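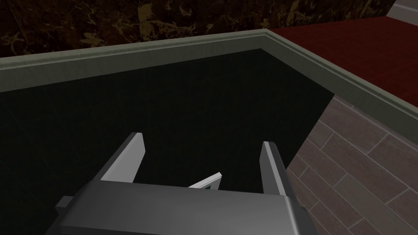

A simulated trial should be allowed to count toward approval only if the people who will work beside the machine can read the record of it, according to one reply to the draft handling code published by Hirholm. The reply, signed simply Jiang, asked that every failed run be kept with the successful ones and that both be open to inspection on the same terms. Hirholm has accepted the request in full, and the wording now appears in the second section of the revised code.

The code sets out how operators of robot arms and grippers should test new tasks before the equipment is used in occupied buildings. It applies to kitchens, workshops, care homes and other places where staff or residents may be within reach of a moving arm. Hirholm released the first draft in January and received 29 written replies during the comment period. Most dealt with the use of computer simulation, which the first draft had mentioned in a single paragraph.

Under the revised text, each new task must be run in simulation at least 700 times before a physical trial begins. The runs must include changes in lighting, in the position of objects and in the surfaces on which the objects rest. Dark or reflective surfaces are named as a separate condition, as are raised edges and narrow gaps between fixtures. An operator may not drop a condition on the grounds that it is unlikely to occur at a given site.

The operator must also record the state of the gripper at the start and end of every run – open, closed or partly closed – together with its distance from the nearest fixed surface. Where the software cannot report that distance, the run may still be kept on file but does not count toward the required total.

Several replies objected to the number of runs. Dinska, a supplier of gripping equipment to small manufacturers, wrote that a fixed figure would weigh more heavily on firms with simple tasks than on those with complex ones. It proposed that the total be set according to the risk of each task. Hirholm declined to make the change but added a provision under which runs completed for one task may be carried over to a second, provided that the arm, the gripper and the work surface are the same.

A separate section deals with the move from simulation to physical equipment. The first physical trials are to be held at reduced speed, with a trained person at the stop control and no one else inside the marked area. The operator must complete 8 supervised sessions in this manner. Any contact between the gripper and a fixed surface that was not part of the task ends the session, and the session must be repeated after the cause has been written up.

The code also addresses the accuracy of the simulated room. Dimensions of counters, rims and floor levels must be checked against the site where the equipment will be installed, and the name of the person who made the check must be entered in the file. Decorative finishes need not match the site unless the equipment relies on a camera to find objects or edges. In that case the operator must show that the finish has been varied across the runs.

Lonow, which tested the draft procedure at its training center, reported that 654 of its runs met the recording requirements on the first attempt. The remainder of the required total had to be repeated, in most cases owing to missing distance readings. In its report, the center recommended that operators review their recording settings before starting a full set of runs. Hirholm has added that advice to the guidance notes, although it is not a condition of compliance.

Records are to be kept for as long as the equipment remains in use at the site. Staff may ask to see them at any time during working hours, and the operator must provide a written summary in everyday language to anyone who requests one.

The revised code replaces the January draft and is open to new applicants. Operators already using the earlier draft may finish tasks now under test, but must follow the revised text for any task registered after its release. The guidance notes and a blank recording form are available from Hirholm on request.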